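How to clear out a kitchen before a move

Start with the food, up to two weeks before the van comes. Stop buying anything that needs storing and plan meals from what is already in the cupboards. Open packets of rice, pasta and cereal can be used up or given away. Tins are heavy, so pack them in small boxes and no more than two layers deep.

Set aside one place for things you still use every day and let nothing else settle there. 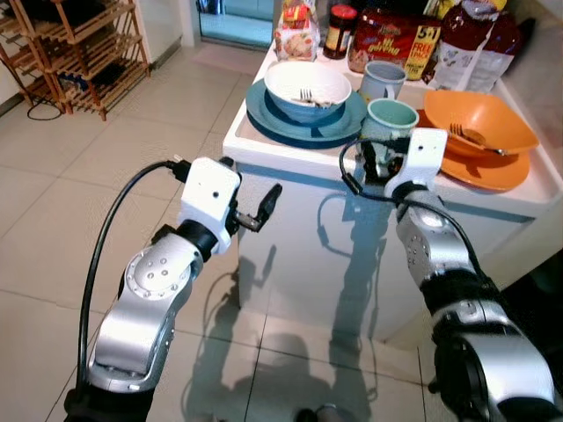

Sorting goes faster if you deal with one kind of item at a time. Do all the pans, then all the plates, then the drawers. A white counter with dishes and food packages on it together is slow to work from, so take the packages off first and wash the dishes as one batch. Mugs like the pale mint-green one near the edge should be moved well back before you start lifting anything heavier.

Wrap plates one by one in plain paper and stand them on edge in the box. Bowls can be nested with a sheet between each. Put crumpled paper at the bottom and the top, and shake the box gently - if you hear anything move, add more paper.

Write the room and the contents on the side of each box. A label on the lid is hidden as soon as another box goes on top.

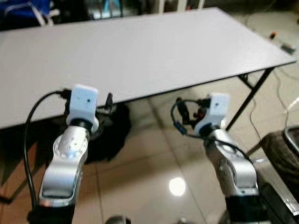
Tape the base of every box twice, once along the join and once across it. Keep knives apart from the other cutlery, rolled in a tea towel and taped, with the word KNIVES on the outside.

Leave the fridge until last. Empty it the day before, switch it off and prop the door open overnight with a towel underneath.

Pack one final box with the kettle, two mugs, a sharp knife, washing-up liquid and a cloth. It goes in last and comes out first.

Written by Enda Dunne. Updated 2020-03-02.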